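From: Lammers
To: pranent-users
Date: 9 Feb 2024
Subject: Re: [pranent-users] attachments dropped from digest mode

> Since moving our list to Pranent 2 the daily digest
> arrives with the text parts only. Inline pictures are
> gone and the archive page shows them fine. Is there a
> size limit I missed?

There is a limit, but it is applied to the whole digest and not to each message. The default is 451 KB. Once the total passes that value, every image part is removed, including those from messages that were under the limit alone.

I tested with the Stemau build of the digest module. Two messages, both sent inline.
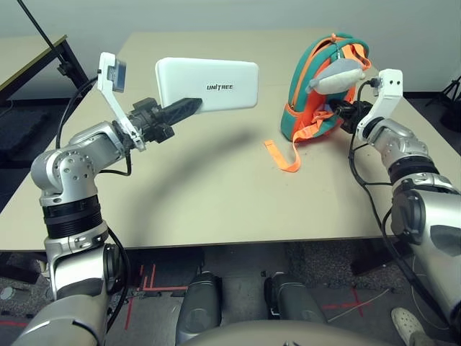

Set digest_max_total in the list config and restart the queue runner. A reload is not enough – the value is read once at startup. Lists hosted on Lemon have to request the change through the panel, and it is applied at the next nightly run.

A second problem looks the same from the outside. If the sender's client marks the part as "related" without a Content-ID, the digest module skips it at any size. The log line to search for is "orphan part, skipped". I found 23 of those in our own log going back to May. The second test message had its Content-ID removed by hand.
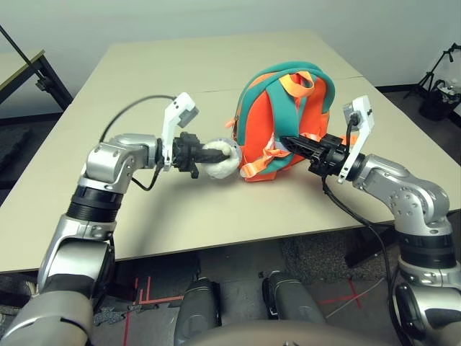 Orange backpack with teal trim, white plush ball

It was skipped as expected with the limit set to 0. The patch is in the tracker and applies cleanly to the current release.

Lammers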